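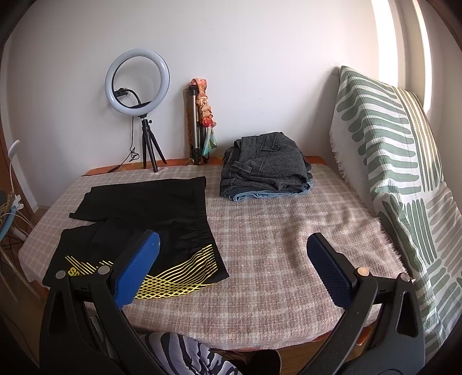 Demonstrators and home testers wanted: Futano open day

Futano is looking for people to help at its open day in September, and for testers to carry on with the work afterwards. We record everyday household jobs with hand-held grippers so that robot arms can learn to do them. The open day is when neighbours, students and other firms come in to see how it is done and have a go themselves.

Demonstrators

You will show visitors how to pick up, fold and stack clothes with the gripper, then hand it over and let them try. Groups are kept to 11 people and each session lasts 80 minutes. You will need to be on your feet for most of it and happy to repeat the same talk several times. Training is given the day before and is paid at the same rate.

Home testers

Testers take a gripper home and use it on their own laundry: shorts, trousers, denim, jackets, blankets. We ask for 100 short recordings over the loan period. A bedroom or living room with decent light is fine. Please put away letters, family photos and anything else you would not want recorded.

You do not need a technical background for either role. You must be 18 or over and able to squeeze a hand grip repeatedly without pain. Left-handed people are very welcome.

Pay

Home testers receive £489 on return of the kit with all recordings complete. Demonstrators are paid by the hour, and travel is refunded on production of a ticket or receipt.

How to apply

Send a few lines about yourself to Pak-hei Hsueh at the Futano office, saying which role you want. You may apply for both. No CV is needed. Applications close on 04/01/2021 and everyone who applies will get a reply.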